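Does "Spring Water" Taste Any Different? A Blind Test at Nadincombe
Clotilde Barbier and Anatole Brunet
Adviser: Didier Maillard

Why we did this

The label on Verkero water says it comes from a spring that was found in 1657 and that you can "taste the rock." A bottle costs 4 times as much as the store brand, Bodin. We doubted anyone could tell the two apart. Anatole's family buys Verkero every week, so he was less sure, and we agreed he would not be a taster.

What we did

We asked 22 students to take part. Each one got three paper cups. Two held the same water and one held the other brand, and the student had to pick the odd one out. Fabrice Roussel poured in the next room and kept the answer sheet, so we did not know which cup was which either. All the water sat out overnight first. Cold water hides taste, and we didn't want a fridge to decide this.

A person who only guesses will be right one time in three, so out of 22 tasters you would expect seven correct answers from luck.

What we found

Nine students picked the right cup. That is a little better than luck, but two extra correct answers don't prove much. Of those nine, four said the odd cup was "fresher," and three of those four were talking about Bodin.

We also read the company's leaflet, which says 2000 people preferred Verkero in a survey. It does not say how many were asked, or what they compared it to. We wrote to ask and got a coupon back.

Small vials with blue caps, in a metal rack on the table. 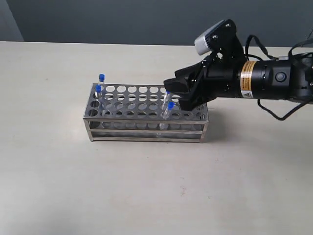

What could be wrong

Twenty-two tasters is a small group. Most had just eaten lunch. Paper cups have a taste of their own, and Didier Guérin complained about it twice. We would use glass next time and test each person more than once. Anatole still thinks he could tell. He has agreed to try it in December.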